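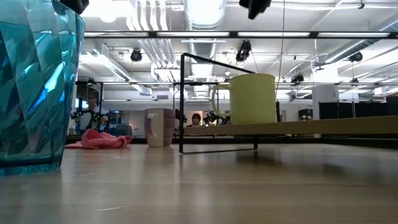 Refraction is the bending of light when it passes from one material into another at an angle. Light slows down when it goes from air into a denser material such as water, glass or clear plastic, and the change of speed turns its path. Reflection is simpler, as the light bounces off at the same angle it came in. Most real objects do both. The teal tumbler has a faceted surface, and each angled plane sends the overhead light off in its own direction, so one surface shows streaks of bright cyan next to deep turquoise. The glossy tabletop gives only soft, pale reflections.

Terms for this unit

Normal: a line drawn at a right angle to the surface where the ray meets it. All angles are measured from the normal, never from the surface.

Angle of incidence: the angle between the incoming ray and the normal.

Refractive index (n): the speed of light in a vacuum divided by its speed in the material. Use 1.00 for air, 1.33 for water and 1.50 for ordinary glass.

Snell's law: n1 sin(a) = n2 sin(b), where a is the angle in the first material and b the angle in the second.

Worked problem

A ray in air meets a flat water surface at 30 degrees to the normal. Then sin(b) = 0.500 / 1.33 = 0.376, and b = 22 degrees. The ray bends toward the normal – check your sketch against this before you go on.

Going the other way, from water to air, the ray bends away from the normal. Past 49 degrees in the water no light gets out at all. We will come back to this with the Ulley tank in week 3.

To hand in

Problems 2 and 3 from the Catacutan packet, with ray diagrams drawn in pencil and a ruler. Show the normal as a dashed line. Due Sun 24 May. Lab groups see Dalia Šimkus for the prisms, and return them to the drawer marked Hosex.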